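Sorting Stations at Somunthorpe: What Changes for Staff

The first robot arm at the Somunthorpe returns hall has joined the sorting line. 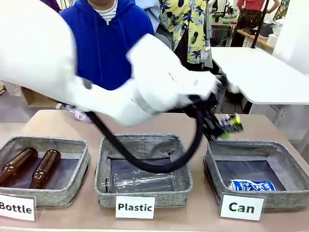 The sorting table, with separate bins for bottles, plastic and cans.

Vurkovel has completed the first stage of its automation program at the Somunthorpe returns hall. The new station takes over the hand sorting of beverage containers, a task that until January was shared among all members of the floor team.

The site accepts up to 2265 containers in a shift. Under the previous arrangement, each employee spent part of the day standing at the table and placing items into the correct bin. Those hours have now been reassigned to customer service, machine checks and the inspection of outgoing loads. No positions have been removed, and pay grades remain as agreed last year.

Zane Pärn, floor manager, reports that the transition required more training time than planned. Staff must learn to pause the arm, clear a dropped item and restart the cycle. Two employees are certified at present, and the remainder of the team will complete the course by the end of summer.

"I was concerned that I would end up watching a machine all day," said Rasmus Ozoliņš, who has worked in the hall for six years. "I spend more time with customers now. My shoulder is also better for it."

Items the arm cannot identify are still sorted by hand. Employees with questions about the new rotation should contact Caroline Kioko in the personnel office.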